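Kerstin Vogler
Sunday, August 18, 2019

Thread on getting my grandfather's apprenticeship papers, for anyone else trying to pull records out of a town archive from a long way off. It took me most of the summer and I made mistakes you can skip.

Background first. My grandfather trained as a baker at a shop called Hamann before he left for the States. The family story had him there three years. We had one photo of the storefront, one letter, and a cookie tin of receipts that turned out to be from a different bakery entirely.

The letter mentions a town called Hinedov. For a long time my aunt read the handwriting as Hinedorf and we all searched for that. If you are stuck on a place name, get somebody outside the family to read it cold. I posted the scan in a handwriting group and had the right spelling by lunch.

The archive in Hinedov does not have an online catalog. It has a phone number, a mailing address, and an email that they answer on Tuesdays. I wrote in English the first time and heard nothing. I wrote again in short, simple German and got a reply in a week.

What they wanted from me: his full name, birth year, trade, the years I thought he was there, and proof that I am a descendant. For the last one I sent my father's birth certificate and mine. They did not need originals. Scans were fine.

Mistake number one. I asked for "anything you have on him." The archivist wrote back that she could not do an open search and to please name a record group. If you don't know the record groups, ask for the list. She sent it the same day.

The list had guild registers, tax rolls, residence cards and trade school files. I picked residence cards and guild registers. Should have picked trade school too, but I didn't know that apprentices in the food trades went one day a week.

There is a fee. They charge by the quarter hour and bill you after. My first invoice was for 15 euros. My bank wanted more than that to send the wire, so I used one of the transfer services. Check this before you order, not after.

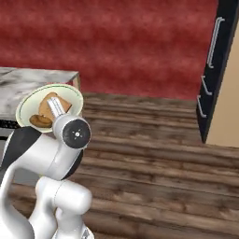

Residence cards came first. Two of them. He is number 3046 on the first one, living over the shop, listed as apprentice. The second is 3387, a different street, listed as journeyman. So he finished. The family always said he quit and ran off to sea.

He did not run off to sea. I have told my uncle this and he is not ready to hear it.

The cards also gave dates for moving in and moving out. Put them together and he was at Hamann for two years and ten months. Three years was close enough for a story.

Mistake number two. I didn't ask for the back of the cards. The back is where clerks wrote where a person was headed next. I had to order again and pay again. Always ask for both sides.

The back of 3387 says Plimotthorpe. That is in England. None of us had ever heard he was in England. He told everyone he went straight from Germany to New York.

So in July I started over with a county record office over there. Different system. They do have an online catalog, and you can order copies by card, but the descriptions are very thin. A whole box will just say "misc. trade papers." I had to guess.

I guessed wrong once. I now own copies of 14 pages about a dispute over a drain. Nicely written, if anybody is researching the drain.

The second guess was better. There was a wage book from a firm called Gindis, wholesale bread and rolls. His name is in it, spelled three different ways over five months. Same start date every time the clerk carried it forward, so I'm satisfied it is one man.

The last entry is in spring and the page after that is blank for him. His ship to New York is in the fall. I have no idea where he was in between and I am leaving that alone for now.

The guild register from Hinedov was the slow one because the volume was out for repair. When it came back she photographed the page for me. It has his signature. He made the V exactly the way my father did, with the little hook at the start.

It also lists what he had to make for the journeyman's test: rye loaf, plain rolls, braided loaf, and a sweet yeast cake. No grades, just "passed." My grandmother used to say he couldn't make a decent braid. I guess he could on the day.

Costs, since people have asked. All of it together, both countries, transfer fees included and counting the drain, came to a little over 100 dollars. I had budgeted more. The time was the bigger expense, mostly waiting on mail.

Things I would do again: keep a plain list of every email with the date sent and what I asked for. Save the invoices with the file number in the name. Thank the archivist at the end even if you think you're finished, because she wrote back and mentioned the trade school files.

Those are ordered. She said four to six weeks. I'll add to this thread when they come.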